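4 Safe working at the disassembly bench

Read this section before you start the first shift at the bench. It applies to all cells of the Vulach line in Platville, and to the two training cells in Gunmont. If a local rule is more strict than this guide, follow the local rule.

4.1 Who may operate the cell

Only persons who have signed the operator list may start the arm in automatic mode. The list is kept by Zewditu Beyene. A visitor may watch from outside the yellow line, but may not hold the enabling device, also not for a short try.

4.2 Before you load a computer

1. Check that the arm is in the home position and that the mode switch is on MANUAL. Take the key out and keep it on your body.
2. Disconnect the computer from mains power. Press its power button for 4 seconds, so that the remaining charge can go out.
3. Remove the side panel by hand. The arm is not programmed for this step.
4. Lay the tower on its side on the bench, open side up. The case must not rock. If it rocks, look for a screw or a rubber foot under it.
5. Push all hanging cables back inside the case, away from the path of the gripper.
6. Put the fixture tray beside the case and press on it with the flat hand. It should not slide.

Note: The tray program knows only one tray position. If you turn the tray, the arm will place the parts in the wrong slots and no alarm will come.

CAUTION: Never open the power supply unit. It goes complete to the electrical bin. The capacitors inside can hold a dangerous charge for a long time after the plug is out.

4.3 Speed and distance

In manual mode the speed of the gripper is limited to 250 mm per second. Do not change this value, even if the work seems slow to you. During the first 48 hours after a new program is loaded, the cell runs only in manual mode with one operator at the enabling device.

Keep your hands outside the case while the arm is inside it. Most small injuries in our reports happened when a person wanted to help the gripper with a cable or a clip. The arm does not feel a finger between the gripper and a metal wall as early as you would like.
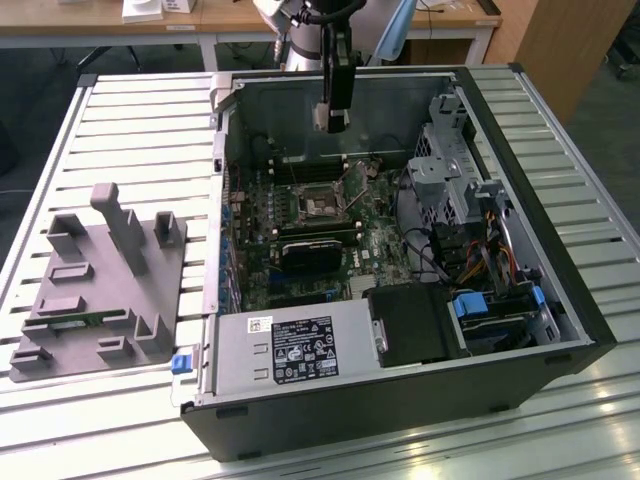

If a part does not come free, follow this order:

1. Release the enabling device and wait until the arm stands still.
2. Turn the mode switch to HOLD. The lamp changes to amber.
3. Look for the reason: a closed latch, a forgotten screw, a cable that is still plugged in.
4. Open the latch or the plug by hand. Do not lever with a screwdriver against the board.
5. Take your hands and tools out of the case, then turn back to MANUAL and repeat the move.

After two failed tries, remove the part by hand with the arm in the home position and write it in the cell log. Please write also the model of the computer. Raffaele Rizzi collects these entries and corrects the programs each July.

CAUTION: Sheet metal edges inside a case are sharp. Wear the thin cut-resistant gloves. Thick winter gloves are not allowed, as they can be caught by the gripper.

4.4 Static electricity

Boards and memory that will be used again must be protected. Connect the wrist strap to the bench before you touch them, and test the strap at the start of each shift. If the computer is only for recycling, the strap is not required, but we recommend to make it a habit.

4.5 Regular checks

Emergency stop: test at the start of each shift.
Gripper fingers: look for cracks and loose screws every 8 hours of operation.
Arm cable at the wrist: check that it has enough slack and no worn places, also every 8 hours.
Gripper finger pads: replace after 1000 cycles, or earlier if they are shiny. Order the Nikolovski pads only.

If one check is not passed, turn the key to OFF, hang the red tag on the switch and call Mireille Leblanc or Getachew Bogale. The person who hangs the tag does not remove it.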